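Zenura toy works, Kulldale - visit notes, January

I've wanted to see where beach toys come from ever since I bought a red bucket in a gas station and it outlived two cars. So when Zenura announced an open day at the Kulldale plant, I signed up within the hour, and I'm so glad I did! The place smells of warm plastic and coffee, the parking is terrible, and I'd go back tomorrow.

A few practical things first. The bus stops at the bottom of Becerra Road and the walk up takes longer than the flyer claims, especially with ice on the sidewalk. Doors opened at 8 in the morning. You sign in, you get a sticker and a pair of safety glasses (mine pinched), and then you wait in a hallway lined with old catalogs. Do look at those catalogs. There's a whole decade when everything they sold was yellow.

## The molding hall

Our guide was Shoaib Bajwa, who runs the shovel and rake line and talks about plastic the way some people talk about bread. He started us at the pellet bins. Raw plastic comes in as little beads, and the color goes in as a much smaller amount of very strong beads, and the two get tumbled together before they're melted. He let us run our hands through a tray of the clear stuff. It's oddly soothing, and a couple of the kids in our group had to be led away from it.

The presses themselves are loud and fast. A mold closes, there's a hiss, it opens, and out drop two scoops joined by a thin bridge of plastic that gets snapped off and ground up again. Everyone in the group wanted to hold a fresh one. They come out warm and a bit bendy, and Shoaib showed us how far you can push the tip of a blade before it stiffens up. I could have stayed at that one press until lunch.

What I hadn't thought about is how much work goes into a handle. The older shovels had a plain straight stick with a rounded end, and small kids with wet hands lost hold of them constantly. The newer ones have a D-shaped grip, closed all the way round, so a whole fist fits inside. They tried the opening in several sizes before settling on one that works over a sandy mitten as well as a bare hand. (Who takes mittens to the beach? People in Kulldale, apparently. I respect it.)

## The color wall

Next door is a long wall of sample chips on hooks, 591 of them according to the label at the end, going back to the first season. You're allowed to take chips down and hold them together, and most of us did that for far too long. I made a really awful brown and pink pairing and was quite proud of it.

Shoaib's rule for beach toys is that they have to show up against sand and against water, and that knocks out more colors than you'd expect. Beige is hopeless. Dark green disappears in seaweed. Orange is the one they keep coming back to, and they like to set it against a bright second color so the handle and the scoop read as separate parts to a three-year-old.

The see-through colors get their own row. I'd always assumed they were the cheap option, but he said they're fussier to mold, since every swirl and bubble shows. Held up to the window they look like hard candy.

## The play room

Upstairs it's much quieter, with tables of finished toys and a rug you could happily lose an afternoon on. My favorite table had a mountain landscape printed across the cloth, with pink and purple peaks and a dark line of trees, and the shovels looked fantastic on it. I went back to it twice. The orange and lime green one is the shovel I'd have fought a sibling for in 1990-something, with that chunky ribbed bar to hang on to, and there was a light blue see-through scoop close by as well.

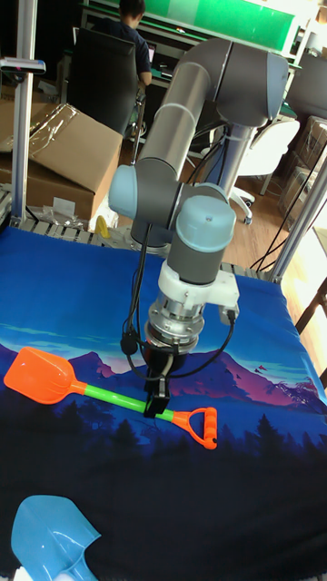
## Sand pit and shop

The tour ends outside at the sand pit, and yes, adults are allowed in. I dug a moat with some 8 other grown people while our coffees went cold on the wall. The sand was half frozen, which turned out to be a very fair test. The wide scoops skated over the crust and the narrower ones bit right in - I'd never have guessed, and I've now got opinions on blade width that my family doesn't want to hear.

The shop is a single counter by the exit. Seconds are kept in a crate underneath, so ask for them! They have small faults like a cloudy patch or a rough seam, and they cost next to nothing. I came away with two shovels and a Niva sieve, a flat one with a pattern of fish cut through it. The sieve is for flour. I've used it already and it leaves little fish on top of a cake.

Notes if you're going:

- Wear shoes you don't mind getting sandy, even in winter.
- The molding hall is hot and the yard isn't, so bring layers.
- Ask to see the rake molds. They aren't on the normal route, but we were taken round when one of the kids asked.
- The cafe does a good lentil soup and runs out of it early.
- Strollers can be left in the catalog hallway.

They're planning to open the bucket line to visitors next time, and I've put my name on the list.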